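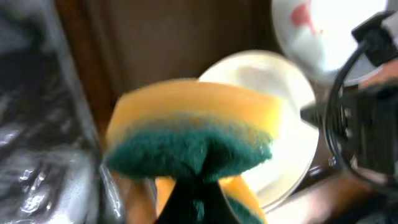

Sponges get blamed for a lot of bad dishwashing, most of it mine. The two-sided kind, yellow foam with a green scouring pad, only works if you remember which side does what. Foam goes on plates and glasses. The green side is for whatever has dried on, which may or may not include that reddish streak across the upper inside of the white bowl, and you should let it soak before you go at it like you're sanding a deck.

Keep two going, one for dishes and one for the stove, and snip a corner off the stove one so they never trade jobs. Wring them out and stand them on edge overnight. When a sponge starts to smell, it has retired, whatever your feelings about thrift. I once kept one for 28 days and my dish towels still hold it against me.

Posted 9/10/23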